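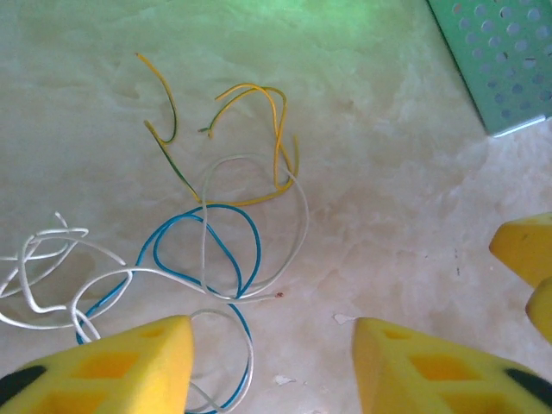 Druka Listings: data card

Residential sale listings for the Clumow district, compiled from agency feeds and normalised to one row per listing. Covers detached houses, townhouses, units and vacant blocks. Rentals and commercial property are excluded.

Maintainer: Nidia Cuervo
Address matching: Floarea Nistor
Last revised: December 18, 2024

Files

listings.csv holds the current record for each listing.
price_history.csv holds every advertised price change, keyed on listing_id.
suburbs.csv maps locality names to the centre point used for distance fields.

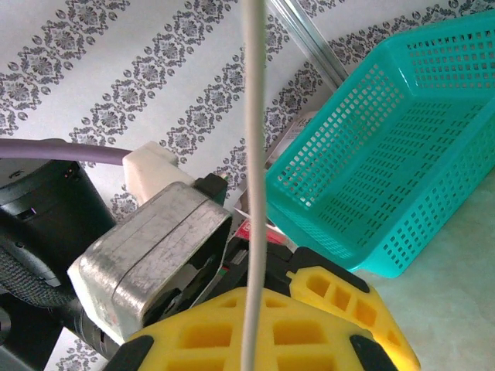 White cable and yellow gripper pads.

Fields

listing_id: string, stable across relisting by the same agency.
price_low, price_high: integer dollars. Equal where a single price was advertised. Null for auctions and "contact agent".
land_m2: numeric. Values supplied in acres or hectares are converted; the original string is kept in land_raw.
dwelling_type: detached, townhouse, unit, block.
garage: integer. Carports are not counted.
status: active, under_offer, sold, withdrawn.

Processing

Feeds from Dumitrescu and Curkico use different status codes. Both are mapped in status_map.txt. A listing missing from its feed for 60 days is set to withdrawn. Duplicates are merged when 3 fields agree: street address, dwelling_type and land_m2. Where 2 agencies advertise the same property, the earlier listing date is retained and both agency names are stored in agency, separated by a semicolon.
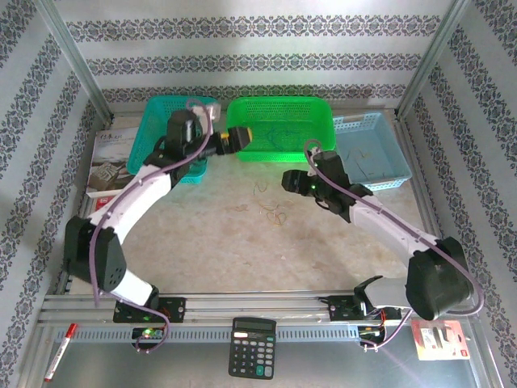 Left and right arms on the aluminium rail, baskets at the back of the table.

Known issues

Curkico rounds land area to the nearest ten square metres. Corner blocks may carry either street name. Sold prices are the last advertised figure and should not be used as settlement values. Heritage status is free text and has not been standardised.

The November feed from Dumitrescu omitted garage for all units. These rows are null, not zero.

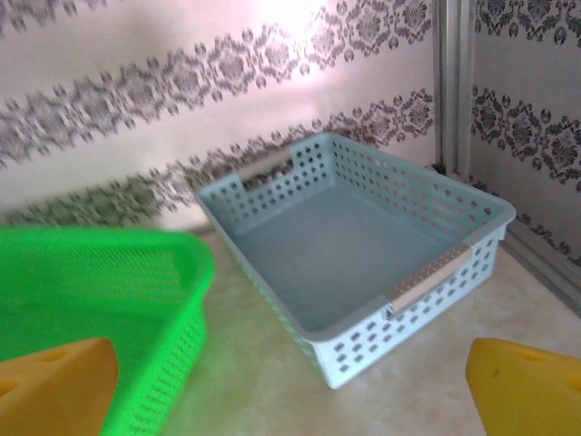 Light blue basket, with the green one at left.

Corrections

Send the listing_id, the field name and the corrected value to the maintainer. Address changes go to Floarea Nistor with the lot number.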